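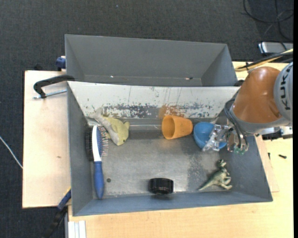
Home | Talks | Slides and notes | Get in touch

Lost property, and what to do with it
Speaker notes, Sunday, September 27, 2020

Morning everyone, come in, there are seats down the front and I don't bite. Can somebody get the door? Lovely.

So I look after the lost property at Trivley, the leisure centre, and I have done for 11 years. I said I'd do this talk if I could bring my own flask, so cheers.

(Wait for people to settle. Don't start on the umbrellas yet.)

Let me start with the bins. We use metal ones. We had wicker baskets when I started and they looked very nice and they were a menace, everything snagged on them, scarves especially. Metal gets scraped and scuffed and scratched to bits and you stop minding after the first month. You can wipe it. You can drop a hairbrush in it from a height, and people do!

And do keep a spare bin going, an empty one, right behind the full one. When I sort, everything starts in the front bin and gets moved to the back as I write it in the book. If I get called away to the front desk (I always get called away to the front desk) I come back and know exactly where I was.

Next bit: what goes in together. I used to have a bin for clothes, a bin for toys, a bin for kitchen stuff, and so on up to 8 bins, and I spent my life deciding whether a plastic cup was a toy. Is it out of a tea set? Is it off a picnic? Who knows. Now it's one bin per week and it all goes in, the orange cup, the blue bowl, the hairbrush, the cuddly shark. I say shark. I've had long talks at the desk about whether something is a shark or a fish, and my advice is to write "shark or fish" in the book and move on with your day.

(Pause here. If they laugh, tell the one about the single flipper. If they don't, skip it.)

Don't fill it to the top, either. If things are spread out over the bottom, a parent can lean over and spot theirs in a second. Once it's heaped up they start rummaging, and then it's on the floor, and then you're picking it up.

Hairbrushes! I get asked about these more than anything. We keep them a fortnight and then they go. I know it seems harsh when it's a good one, with the mix of bristles. But I wouldn't want a second-hand hairbrush and I don't suppose you would.

Soft toys are different and I'm soft about them, I admit it. They stay till the end of November whatever month they came in. Face up if you can manage it, so the eye shows, because a small child will know a toy by its face long before they know it by its tail.

Numbers, for those who like them. Last year we logged 900 items and 321 went home again. I'd like that to be better. The folks at Gravano put a shelf by their exit where people can see it on the way out, and I'm going to pinch that idea.

(Hold up the book. Pass it round. Get it back this time.)

Right, labels. I'll hand round the ones we use, and then it's questions till the tea comes.

Back to top
Contact the talks desk | © 2020 Trivley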